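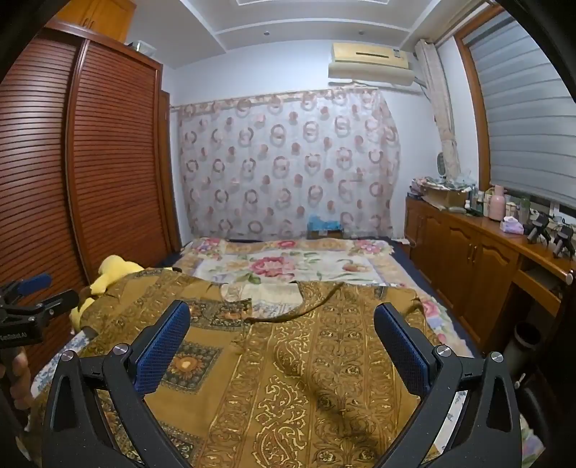 Unier - Maße gebrauchter Oberbekleidung

Lesezeit: 5 Minuten

Unier ist eine Tabelle mit Flachmaßen von gebrauchten Hemden, Blusen, Kleidern, Pullovern und leichten Jacken. Jedes Teil wurde ausgelegt, von Hand mit dem Maßband gemessen und zusammen mit den Angaben vom eingenähten Etikett erfasst. Gedacht ist die Sammlung für alle, die Schnitte abändern, Secondhand-Ware beschreiben oder wissen wollen, wie weit Etikettengröße und tatsächliche Weite auseinanderliegen.

Das README beschreibt Inhalt, Messweise und bekannte Mängel. Wer nur die Spaltennamen sucht, findet sie unter "Spalten".

Umfang

Die aktuelle Fassung enthält 371 Kleidungsstücke. Jedes wurde zweimal gemessen, von zwei verschiedenen Personen, die das Ergebnis der jeweils anderen nicht kannten. 111 Stücke kamen nach einer Wäsche noch einmal auf den Tisch, ebenfalls mit zwei Messungen. Zusammen ergibt das fast 1000 Zeilen in der Datei messungen.csv.

Die Stücke stammen aus zwei Quellen. Der größere Teil kommt aus dem Sortiment von Britville, einem Laden für gebrauchte Kleidung, der uns die Ware jeweils vor dem Auszeichnen überlassen hat. Der Rest sind private Leihgaben aus Drombridge. Die Quelle steht in der Spalte herkunft. Sie ist für Auswertungen wichtig, denn die Leihgaben sind im Schnitt älter und häufiger selbst genäht.

Dateien

messungen.csv - eine Zeile pro Messung
stuecke.csv - eine Zeile pro Kleidungsstück, mit Etikettenangaben
etiketten_roh.txt - Abschrift der Etiketten, zeichengetreu, auch mit Tippfehlern der Hersteller
aenderungen.txt - Liste der Korrekturen seit der ersten Fassung

Alle Dateien sind in UTF-8 gespeichert. Trennzeichen ist das Semikolon, Dezimalzeichen das Komma. Einige Tabellenprogramme mit englischer Voreinstellung lesen die Maße deshalb als Text ein. Beim Import bitte die Ländereinstellung auf Deutsch setzen oder das Komma vorher ersetzen.

Spalten

messungen.csv hat 18 Spalten. Die wichtigsten:

stueck_id - verweist auf stuecke.csv
durchgang - a oder b, je nach messender Person
zustand - vor_waesche oder nach_waesche
brustweite - von Achselpunkt zu Achselpunkt, einfach gemessen, nicht verdoppelt
saumweite - gerade über den unteren Rand, bei Rundsaum an der tiefsten Stelle der Seitennaht
schulterbreite - von Ärmelnaht zu Ärmelnaht, am Rückenteil
aermellaenge - von der Schulternaht bis zur Kante, Manschette eingeschlossen
rueckenlaenge - vom Halsansatz in der hinteren Mitte bis zum Saum, ohne Kragen
halsweite - Innenkante, einfach gemessen
bemerkung - freier Text, meist leer

Alle Längen sind in Zentimetern angegeben, auf halbe Zentimeter gerundet. Feinere Werte haben wir am Anfang versucht und wieder aufgegeben, da die beiden Durchgänge bei weichen Stoffen ohnehin stärker voneinander abwichen.

Leere Felder bedeuten, dass es das Maß an diesem Stück nicht gibt, etwa die Ärmellänge bei ärmellosen Kleidern. Ein Maß, das es gibt, das aber nicht zuverlässig zu nehmen war, ist mit dem Wert x eingetragen. Bitte die beiden Fälle nicht zusammenlegen.

Messweise

Das Stück liegt mit der Vorderseite nach oben auf einer ebenen Fläche. Knöpfe und Reißverschlüsse sind geschlossen, die Ärmel liegen seitlich. Falten werden mit der flachen Hand zur Seite gestrichen, der Stoff dabei nicht gezogen. Für die Rückenlänge und die Schulterbreite wird das Stück gewendet.

Bei Raglanärmeln und überschnittenen Schultern fehlt eine brauchbare Ärmelnaht. In diesen Fällen ist schulterbreite leer und die Ärmellänge von der hinteren Halsmitte aus gemessen. Die Spalte aermel_ab zeigt an, welcher Startpunkt gilt. Wer Ärmellängen vergleicht, muss diese Spalte filtern. In einer frühen Fassung fehlte sie, und die Mittelwerte waren entsprechend unbrauchbar.

Gummizüge und Bündchen sind im entspannten Zustand gemessen. Smokpartien ebenso. Bei Rippstrick liegt die Brustweite dadurch oft deutlich unter dem, was das Teil am Körper hergibt.

Gewaschen wurde nach Etikett, getrocknet liegend, ohne Trockner. Gebügelt wurde nur, wenn der Saum sich so weit eingerollt hatte, dass sich das Maßband nicht anlegen ließ. Das steht dann in der Bemerkung.

Etikettenangaben

In stuecke.csv stehen Größe, Größensystem, Faserzusammensetzung und Pflegesymbole. Die Größe ist so übernommen, wie sie auf dem Etikett steht. Umgerechnet haben wir nichts. Für die Zuordnung zum Größensystem gibt es die Spalte system mit den Werten de, fr, it, uk, us, buchstabe und unklar.

Unklar ist häufiger, als uns lieb ist. Viele ältere Stücke tragen nur eine Zahl ohne Land, und bei Blusen aus Sammelbestellungen sind zum Teil zwei Etiketten übereinander eingenäht, die sich widersprechen. In solchen Fällen steht das obere Etikett in der Tabelle und das untere in etiketten_roh.txt.

Die Pflegesymbole sind als kurze Textcodes erfasst. Verblasste Symbole sind mit einem Fragezeichen versehen, auch wenn die Bedeutung naheliegt.

Farbe und Muster sind in zwei einfachen Spalten angegeben: grundfarbe mit einer festen Liste und gemustert mit ja oder nein. Eine genauere Einteilung der Muster hat sich nicht bewährt. Was der eine Streublümchen nannte, hieß beim anderen Paisley.

Abgleich der Durchgänge

Die Abweichung zwischen Durchgang a und b wird mit einem kleinen Skript namens Simões berechnet, das im gleichnamigen Ordner liegt. Es schreibt für jedes Stück und jedes Maß die Differenz heraus und markiert auffällige Paare. Markierte Stücke wurden, sofern noch vorhanden, ein weiteres Mal angesehen. Verbessert wurde nur, wenn ein klarer Ablesefehler vorlag, zum Beispiel ein verdoppelter Wert bei der Brustweite. Solche Korrekturen sind in aenderungen.txt vermerkt.

Am besten stimmen die Durchgänge bei der Rückenlänge gewebter Hemden überein. Am schlechtesten ist die Halsweite bei Strick. Für dieses Maß raten wir von Auswertungen ab, die auf kleine Unterschiede angewiesen sind.

Bekannte Mängel

Große Größen sind unterrepräsentiert. Sie gehen bei Britville schnell weg und waren oft schon verkauft, bevor wir messen konnten.

Kinderkleidung, Hosen, Röcke und Mäntel fehlen ganz.

Die Auswahl für die Wäsche war nicht zufällig. Gewaschen wurde, was ohnehin gewaschen werden musste. Aussagen über das Einlaufen lassen sich daher nur mit Vorsicht verallgemeinern, zumal die Stücke vorher schon unbekannt oft gewaschen worden waren.

Änderungsnähereien sind nicht immer zu erkennen. Gekürzte Ärmel und Säume stehen in der Bemerkung, wenn die alte Stichlinie noch sichtbar war. Abnäher, die nachträglich eingesetzt wurden, haben wir vermutlich in mehreren Fällen übersehen.

Die Faserangaben sind ungeprüft. Bei selbst genähten Teilen ohne Etikett bleibt die Spalte leer, auch wenn die Besitzer eine Vermutung hatten.

Weitergabe

Die Tabellen dürfen frei verwendet und verändert werden, auch gewerblich, mit Nennung von Unier als Quelle. Namen von Leihgebern sind nicht enthalten. Handschriftliche Namen in Wäscheetiketten haben wir in der Abschrift durch drei Punkte ersetzt.

Mitarbeit

Ergänzungen sind willkommen, solange beide Durchgänge vorliegen und die Messweise eingehalten ist. Einzelmessungen nehmen wir nicht auf. Neue Zeilen bitte unten anfügen und bestehende stueck_id nicht neu vergeben, auch nicht für gelöschte Stücke. Die nächste Fassung ist für März geplant und soll Röcke enthalten. Die Messpunkte dafür stehen noch nicht fest - offen ist vor allem, wie die Bundweite bei Wickelröcken zu nehmen ist.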